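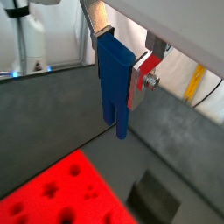
Nivaldo Seixas objected to the first draft of this card on the grounds that it described the cell and left out the bench. His note read, in full: "You list every sensor and you don't say who stopped doing the sorting, what they do now, or who gets called at 5 a.m. when it stalls. Put that in or don't call it documentation." The sections on staffing and known problems were added in response.

# prestitz-kitting

By Prakash Menon
June

Wrist-camera recordings and configuration files from the part-handling cell at the Prestitz plant. The cell picks small plastic parts and places them for kitting. The work was previously done by hand at two benches on the same line.

## Contents

- `episodes/` – 450 recorded pick-and-place attempts, one folder each
- `config/` – gripper, speed and workspace settings
- `labels/` – outcome and stop reason for each attempt
- `notes/` – operator comments, transcribed from the paper log

Each episode folder holds the wrist video, joint positions, gripper opening and a short text file with the part code. Joint positions and video share a clock. The text file is typed by the operator and is not checked against anything.

## Collection

Episodes were recorded during normal shifts by the operators who run the cell. Of the 450, 200 were driven by hand through the teaching controller and the remainder ran under the Morkonano planner. The `mode` field separates them. Do not mix the two when computing cycle times; hand-driven episodes include pauses while the operator checks clearance.

Operators could delete any episode before upload without giving a reason. The number deleted was not kept. Success rates computed from this set should be treated as rates for the uploaded set only.

## Labels

`placed` – part released at the target and left there

`dropped` – part left the fingers before the target

`regrip` – part set down and picked again

`stopped` – operator or safety stop, with a code

`unclear` – two reviewers disagreed

There are 23 stop codes. Codes 1 through 19 come from the controller. The others were added by operators for cases the controller reports as a generic fault, mostly a part turning in the fingers or a cable catching on the fixture. Code 20 was used inconsistently in the early episodes and should be merged with 21.

## Changes to the job

Before the cell, each bench operator sorted and placed parts for a full shift, with rotation every two hours. With the cell running, one operator covers loading, checks and stops, and the other bench position has moved to final inspection. No position was removed from the line. The inspection post is a different pay grade, and the grading was settled only after the move had taken place. It should have been settled first.

Reported effects, taken from the operator notes:

- Less repeated wrist and thumb work at the bench
- More standing and more walking
- Longer stretches with nothing to do, broken by stops that need a quick response
- Less conversation, now that the two positions are on opposite sides of the line

The third point comes up more than any other. Several operators asked for a fixed task between stops. Label printing was moved to the cell for this purpose and was moved back when it delayed restarts.

Operators can change approach speed and grip force within the limits in `config/limits.yaml`. In the first version these settings were locked and every change went through Siqueira, the integrator. Small adjustments waited until the next visit and the operators worked around them by reseating parts by hand. Unlocking the settings removed most of that work. Changes are logged by shift, without names.

## Use of recordings

The recordings are for tuning the cell and for training grasp models. They are not to be used for individual performance review. Operator names do not appear in any file, and audio was never recorded. Shift times have been removed from file names but can still be inferred from the order of episodes, so access outside the plant goes by request.

## Known problems

- Wrist video drops frames during fast retract moves.
- Gripper opening reads slightly wide after a finger change until the cell is homed.
- Part codes were reused when the Proltetti parts replaced the earlier batch. Check `batch` before comparing.
- Night stops go to the maintenance phone, which does not have access to the cell log. The person answering has to walk over. This is open.
- The notes are in two languages. Translations are in the same file, below the original text.

## Loading

```
python load.py --root episodes --mode planner
```

Leave out `--mode` to load everything. Episodes with missing joint data are skipped with a warning. Corrections to labels should go in `labels/patches.csv` – do not edit the original files.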